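Another review, then

20th December

So the council has published its review of the Mabula Road crossing, four days before everyone stops reading anything. I have read it so you don't have to. It's 16 pages if you count the cover and the blank one at the back.

For those outside Bendell: a cyclist was knocked down there in March by a gritting lorry on its way back to the depot. He broke his hip and was in hospital for weeks. The lorry was the council's, the driver was the council's, and the review was done by the council, or rather by a firm called Drutora, which the council picked and paid. I'm told this counts as independent.

What does it find? That the crossing is "broadly suitable". That the driver had the right licence. That visibility on the morning was "variable", a word that could cover anything from fog to a nice sunrise. There is a speed reading from the lorry's tracker, but it was taken at the roundabout, well before the crossing. Nothing after that. I asked the press office why and was sent a link to the review. 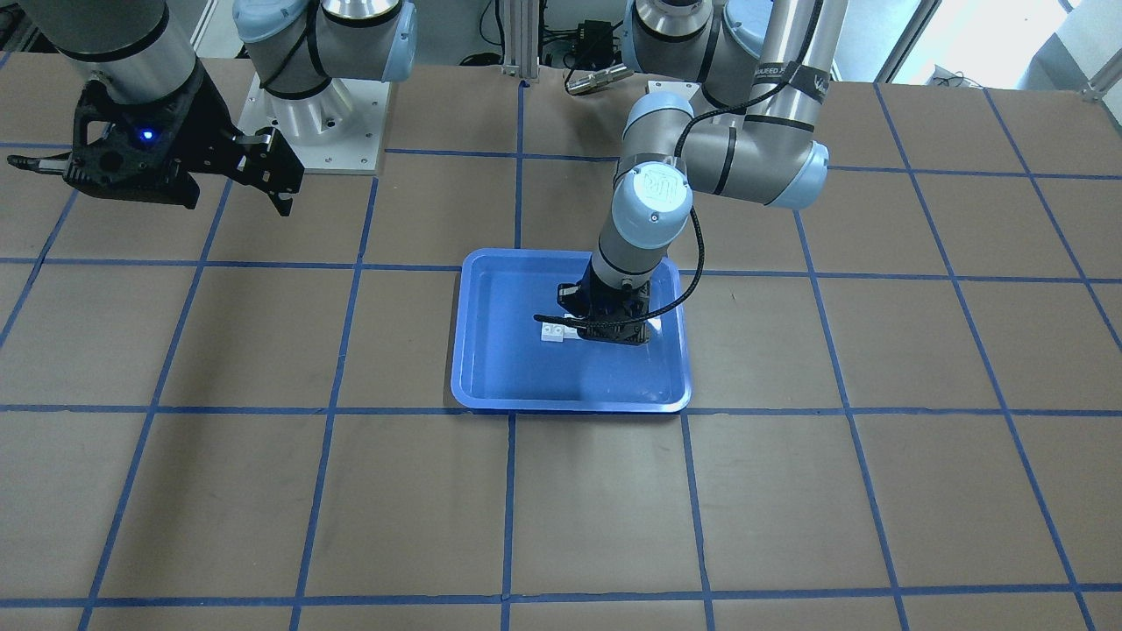

Akinyi Ondieki, who lives opposite and was the first person out of her door that morning, gave a statement of three pages. It gets one line, in which she is "a local resident" who "heard a noise". She told me she saw the lorry go through on amber, and that she said so, twice, to the man who came round with the clipboard. Maybe she's wrong. People do get these things wrong. But you would think a review might at least say what she said and then explain why it wasn't believed.

Then we come to the recommendations, all 6 of them. Two are about signs. One is about "raising awareness among vulnerable road users", meaning the man with the broken hip ought to have been more aware. The lights themselves, which give you barely enough time to reach the island if you're over 70, are to be "kept under observation". They have been under observation since I moved here.

Councillor Kai-wen Yip says she'll ask for the full tracker record at the next meeting. Good, and I hope she gets it. She also asked for the junction figures after the Bridetti Lane crash, and as far as I can find out she is still waiting for those.

I've put in my own request for the record. I'll post the reply if one comes.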